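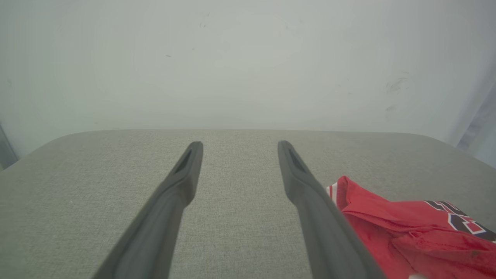 Repasser, moi, j'ai arrêté à la naissance du deuxième, et je n'ai jamais repris. Une voix au téléphone, tôt le matin, du bruit de vaisselle derrière. Premier appel de la journée, et déjà tout le sujet.

On avait posé une question bête dans le numéro de juillet : est-ce que vous repassez encore ? 937 réponses. Pour une question sur les élections municipales on en avait eu trois fois moins. Des lettres, des mails, deux cartes postales. Des confessions, parfois. « Les torchons, oui. Ne me jugez pas. »

Alors on est allé voir. Skarden d'abord, son quartier du port, ses immeubles avec buanderie au sous-sol. Les planches y sont encore, repliées contre le mur, housse brûlée en forme de fer. Les gens du rez-de-chaussée s'en servent pour poser les corbeilles. Une dame du troisième descend quand même, chaque semaine, avec sa radio. Ses draps. Uniquement ses draps. Le reste « se débrouille ».

Se débrouiller, c'est-à-dire : secouer fort, étendre tout de suite, lisser du plat de la main, cintre. La méthode revient dans presque toutes les lettres, avec des variantes. La chemise pendue dans la salle de bains pendant la douche (résultats contestés). Le tee-shirt plié encore tiède. Le jean sous le matelas, technique de pensionnat, apparement toujours vivante.

Et puis il y a ceux qui paient. Górecki, pressing et repassage au poids, deux rues derrière la gare d'Alerholm. On y entre par la vapeur. Le mois dernier, 1 302 chemises sont passées sur les tables, c'est noté au feutre sur le calendrier du bureau. Des hôtels, un peu. Surtout des particuliers, surtout des hommes, surtout avant huit heures du matin. Les habitués déposent un sac et repartent sans un mot. Tarif : 8 euros le kilo, cintres compris si on les rapporte.

Au fond de l'atelier on apprend des choses. Que le lin se repasse humide, à l'envers, et qu'il faut ensuite le laisser tranquille une heure sur le cintre, sinon il reprend ses plis pendant le trajet. Que le col se fait des pointes vers le milieu. Que la viscose brille si on appuie. Que les rouges foncés marquent plus vite que les autres, donc pattemouille, toujours. Qu'un fer trop léger fatigue davantage le bras qu'un fer lourd. Ça, on ne s'y attendait pas.

Le matériel, tiens. Les défroisseurs à main ont pris toute la place en rayon. Enport en vend un qui tient dans un sac à dos, essayé trois semaines à la rédaction. Bien sur une robe. Correct sur un rideau. Sur une chemise en coton épais, rien, ou presque, et une flaque par terre. Le réservoir est minuscule. On a fini par ressortir le vieux fer de la cuisine, celui qui goutte.

Reste la question qu'on n'avait pas posée et à laquelle tout le monde a répondu : qui s'en charge ? Dans 363 lettres, le mot « mère » apparaît dès les premières lignes. La mère qui repassait debout devant le feuilleton. Les piles par enfant, sur les marches de l'escalier. Les chaussettes aussi, oui, les slips aussi. Peu de regrets là-dedans, de la tendresse, et pas mal de colère rentrée. Un lecteur raconte avoir appris à quarante ans, après un divorce, avec une vidéo mise sur pause toutes les dix secondes. Il y prend goût maintenant. Il fait ses chemises le soir, fenêtre ouverte, une par une, et il dit que c'est le seul moment où il ne regarde pas son téléphone.

Les plus jeunes, eux, n'ont souvent pas de fer du tout. Une étudiante d'Alerholm en emprunte un pour les entretiens d'embauche, il circule dans l'étage, tout le monde a oublié à qui il est. La semelle colle un peu. Elle passe d'abord un coup sur un vieux torchon, par prudence, puis elle attaque le col.

Les lettres continuent d'arriver. On en publie une partie page suivante, fautes d'ortographe comprises.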